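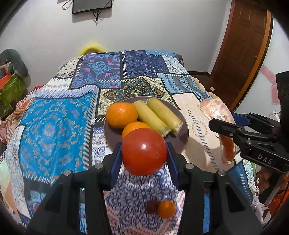 Section 5: Soundcheck and Show Levels

Your Vellow amplifier should by now be assembled, grounded and standing on something that doesn't wobble. If it is still in the box, go back to Section 2. The box has very little low end.

Before you start

You will need the amplifier, the footswitch, one guitar cable you trust, one guitar cable you don't (for comparison), and the key to the rear panel. The rear panel key is taped inside the manual's back cover. If it has come off, look in the bottom of the carton, then in the gig bag, then order another from Flatorine Parts.

CAUTION: Never run the amplifier without a speaker connected. It will make no sound, which some neighbors may regard as a feature, and it will then damage the output transformer, which the warranty does not.

5.1 Powering up

1. Turn all volume controls to zero. This includes the one on the guitar.

2. Plug the speaker cable into the jack marked MAIN. The jack marked EXT is for a second cabinet and does nothing useful on its own.

3. Set the power switch to ON and leave the standby switch where it is. The amber lamp will light.

4. Wait until the lamp turns from amber to green. A cold amplifier in an unheated van in winter takes longer than one that spent the night indoors. Singers are the same.

5. Flip standby to PLAY. A soft hum is normal. A loud hum is a grounding fault or a bass player leaning on your cable.

NOTE: If the lamp blinks green and amber together, the tubes are not seated. Switch off, let everything cool, and reseat them by hand. Tubes stay hot well after the lamp goes out.

5.2 Setting the stage level

Do this with the band, in the room you will be playing.

1. Set Bass, Middle and Treble to 5. It's a dull sound, and it is supposed to be.

2. Ask the drummer to play at show volume. Drummers have a soundcheck volume and a show volume, and you want the second one.

3. Raise the Master until you can hear yourself over the snare. Stop there. Mark the spot on the panel with the grease pencil supplied.

4. Walk out to the middle of the floor while someone else plays your guitar. If nobody in the band can play guitar, have someone strum the open strings and look serious.

5. Adjust Middle first, then Treble. Leave Bass alone until the room has people in it.

NOTE: An empty hall is brighter than a full one. Whatever you set in the afternoon will sound darker by the second song.

CAUTION: With the Master at full, the Vellow can reach 96 decibels at the front row of a small club and a good deal more where you are standing. Wear ear protection. The two foam plugs in the accessory pouch are ear protection. They are not spare knob covers, although they fit.

5.3 Slapback and tremolo

The Zavico echo circuit is set at the factory for a single short repeat of the kind heard on old rockabilly records.

1. Press ECHO on the footswitch. The red lamp lights.

2. Turn Delay to 80 for medium shuffles. For faster numbers, back it down a little at a time until the repeat stops tripping over your picking hand.

3. Keep Repeats at its lowest setting. Higher settings are available for those who wish to sound like a train station.

4. To add tremolo, press TREM. To take it off again, press TREM a second time, preferably before the ballad ends.

The circuit stores 17 presets. Hold SAVE until the lamp flashes, choose a slot with the dial, then press SAVE again. Write down what you put where. The display shows only slot numbers and will not help you in the dark.

5.4 If something goes wrong mid-song

No sound at all: check the guitar volume, then the tuner pedal, then the cable, in that order. It is nearly always the tuner pedal.

Crackle when you move: swap the cable. You were told to bring two, and you know which one is plugged in.

Squeal when you stop playing: turn to face away from the amplifier and lower the Master to below your pencil mark.

Radio station: move the cable away from the lighting dimmers. If the station is playing something better than your set, finish the song anyway.

5.5 After the show

1. Set standby first, then power.

2. Leave the amplifier where it is while you coil the cables. It needs the time to cool.

3. Wipe off the pencil mark with a dry cloth. Do not use solvents on the panel.

4. Fit the Ramanauskas cover with the handle slot facing up. Buckle both straps before lifting.

For speaker replacement and fuse ratings, see Section 6.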